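Old office PCs promised a second life, but questions remain

Refurbishing firm Grendow says it will take in 224 retired desktop computers from the Mäkelä business park before July is out, and hopes to have most of them back on desks within 90 days. Buyers may want to wait and see.

The plan sounds simple enough. Each tower is opened on its side, the old parts are checked, memory and processors are fitted or replaced, and the machine goes out again at a low price under the name Jotska. Grendow puts the number fit for reuse at 186. How it reached that figure before the lids were off, it did not say.

Nor is there much detail on age. The firm describes the computers as "good office stock", a phrase that could cover almost anything with a power button. Last year's batch, sold through the high street shop Ikis, came with a guarantee of seven months — hardly a show of faith in hard drives that have already done years of work. Asked whether drives would be swapped as a matter of course, Grendow said it would be decided "case by case".

Prices have not been set. The firm also would not say what happens to towers that fail, beyond a promise that they will be stripped for parts.

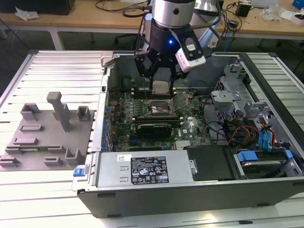 Ikis has yet to confirm that it will stock the new batch, and says it wants to see test results first. Grendow expects to hand those over once the first towers are finished.

Contact the newsdesk | © All rights reserved | Back to top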